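Clondar Gondola Shelf Strip, White
Sold in packs of 6

Every shop has a shelf edge that has given up. Carts have kissed it, boxes have been dragged over it, and a price label from two owners ago has become part of the metal. The Clondar strip clips over the front of a standard gondola shelf and lets you start again, at least on the part customers see.

It's painted steel, white, and it wipes clean with whatever you already keep under the register. Each strip has a channel for paper labels, so you can stop using tape. Please stop using tape.

Fitting takes one person and a rubber mallet. Start at the left bracket, press the top lip down first, then work along until the bottom edge snaps in. Our own Asif Pirzada has done a whole aisle before 7 a.m. and remained pleasant, though only until 7.
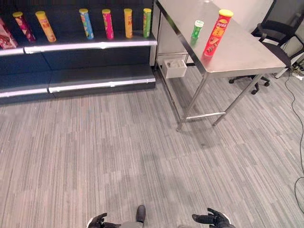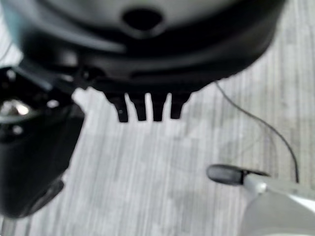
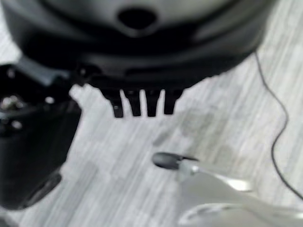

Will the strip fit a shelf that's already bent?
It will fit over a shallow dent, and it hides one nicely. If the front lip has folded under or pulled away from the bracket, replace the shelf first. The strip needs a straight lip to grip, and it can't be talked into anything else.

Good to know
Color: white only. We tried cream in April. We don't discuss cream.
Returns: unused strips, in the box they came in
Spare end caps: 2 in every pack, small enough to lose right away
Large orders: for 1,500 strips or more, write to Rafia Talpur at the Pondargate warehouse for a pallet price

Also fits: Flodberg wall bays (with adapter clip, sold separately)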